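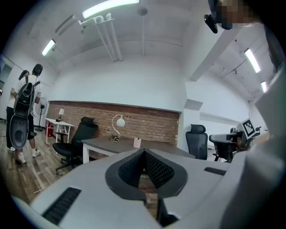
8/17/22
Mansa Fiadzo

Ticket 427 – flickering and buzzing, upstairs office, Tamside building

Hello Drisdale helpdesk, me again! Anitha said to put everything in one ticket this time so it doesn't get split between two people like the radiator did, so I'm going to keep adding to this one as I go through the day. Sorry in advance for the length.

What's wrong: the long light in the middle of the ceiling flickers. It isn't constant. It'll be fine for ages and then it does a run of quick little dips, and while it's doing that there's a buzz you can hear from the desk by the brick wall. The desk lamp (the white curvy one with the globe on it) has started dipping as well, and that's the bit that made me open a ticket, as I'd have lived with the ceiling one until September.

What I'd like: somebody to look at it with a proper ladder. It's the vaulted room and I can't get near the fitting with the kitchen steps, and I'm not going to try.

8.50
Came in, switched on at the wall, all fine. Put the desk lamp on, also fine. Made a coffee and felt a bit silly for having written the ticket out in my head on the bus.

9.35
First flicker. Ceiling light first, then the lamp a second or so later, or it might have been at the same time – I was typing and only caught it out of the corner of my eye. Buzz came with it. Lasted long enough for me to say "there it goes" and for Anitha to look up and miss it.

9.40
Anitha asked if the lamp is just dipping because the ceiling light is, as in, whether my eyes are being fooled. Fair question. We turned the ceiling lights off at the wall and left only the lamp on, and I sat there in the gloom with my coffee watching a lamp for a good while. Nothing. Ceiling lights back on.

10.15
Flicker again, ceiling only this time, I was looking straight at the lamp and it didn't move. So now I'm less sure of what I said at the top. Leaving it in though.

10.30
Swapped the lamp bulb with the spare from the stationery drawer. It's a 7 watt LED, same as the old one, same fitting. I did let the old one cool down first, before anyone asks. No change that I can see but then it wasn't doing it when I swapped it.

10.45
Reply from you (thank you, that was quick). You asked three things:

Is anything else on the same socket? Yes, the lamp's on an extension with my laptop charger and the label printer. The extension is the old one that came with us from the Thomas Street office and it's got a bit of a loose feel to it when you push a plug in.

Has anything new been plugged in lately? The desk heater went back in the cupboard in spring and nothing's replaced it. The fan in the other room is on most afternoons, if that counts.

Does it get worse when the ventilation comes on? No idea, but I can find out. The vent's up near one of the other lights and I can usually hear when it kicks in.

11.05
Took the lamp off the extension and put it straight into the wall. Had to shuffle the desk along a bit to make the lead reach, and found two pens and a birthday card from last year down the back. Laptop charger and label printer stayed on the extension.

11.50
Two flickers from the ceiling light in this stretch, both with the buzz. The lamp was steady as anything both times, and I had it right in front of me. Anitha saw the second one and is now a believer.

12.10
Moved the lamp back on to the extension to see if I could make it misbehave. Gave the plug a gentle wiggle and yes, it dipped straight away, and again when I leaned on the desk. So I think the lamp is the extension lead and has nothing to do with the ceiling at all. Two separate things that happened to start in the same week, very annoying of them.

I've unplugged the extension and put tape round the plug with DO NOT USE on it. Anitha's got a newer one in her car that she says I can have. Please treat the lamp part of this ticket as sorted unless I come back crying.

1.20
After lunch. Listened out for the ventilation. It came on while I was eating at my desk (I know) and the light didn't flicker. Then it flickered later with the ventilation off. So I don't think they're linked, but that's only one go and I wasn't being very scientific.

1.45
Next lot of questions from you, answers here so they're all in one place:

Which light exactly? The long one at the top in the middle, near where the white pipes come down. Not the ones over the lower bit of ceiling, those haven't done anything odd while I've been watching.

How old is the tube? Don't know. I looked in the folder and there's a sheet from Mostow Electrical for when they came to do the tubes, but it only says "replaced as required" and doesn't say where. It's got a job number ending 200 if that helps you find it at your end. The rest is under a tea stain.

Are the ends of the tube dark? I honestly can't tell from the floor. Anitha thinks the end nearest the brick wall looks a bit grey and I think that's the diffuser being dusty. Please don't go on either of us.

Any smell, heat, crackling? No smell. No crackling, just the buzz. It's a low one, like a fridge in the next room.

2.30
You've suggested leaving the ceiling lights off if it's bothering us and using lamps till someone can come. We tried it for half an hour. It was all right by the desk but hopeless for anyone reading paper on the other side, so they've gone back on. If you'd prefer them off for safety then say so plainly and I'll do it and people can move downstairs.

2.50
You've said it's fine to leave them on as long as there's no smell or heat, and to switch off and ring if either of those starts. Understood. I've put a note by the light switch saying the same, with your number on it.

3.40
Flicker count, as you asked me to start keeping one: 9 since I came in, going by my scribbles, all the ceiling light. They seem to come closer together in the morning. The afternoon's been quieter, with only the one after lunch and another just now while I was adding this.

4.15
New extension lead in, lamp back on it, charger and printer too. I've wiggled, I've leaned, I've opened and shut drawers. Steady! Old one's in a bag for the recycling people so that it can't creep back into use.

4.30
Thanks for booking Mostow. Morning is better for us, partly for the flicker and partly as there are meetings in there after lunch most days. Things they'll want to know:

The desk can be moved out of the way, it isn't fixed, and I'll clear it before they get here. They'll need their own ladder as ours is too short. The light switch for that room is just inside the door. If they're changing the tube, could they check the starter as well while they're up there, and could they please write on the sheet which fitting it was this time?

I'm in until half five today if you need anything else, and if I'm not about then Anitha Venkataraman can let them in and knows as much about it as I do. Please leave the ticket open until they've been.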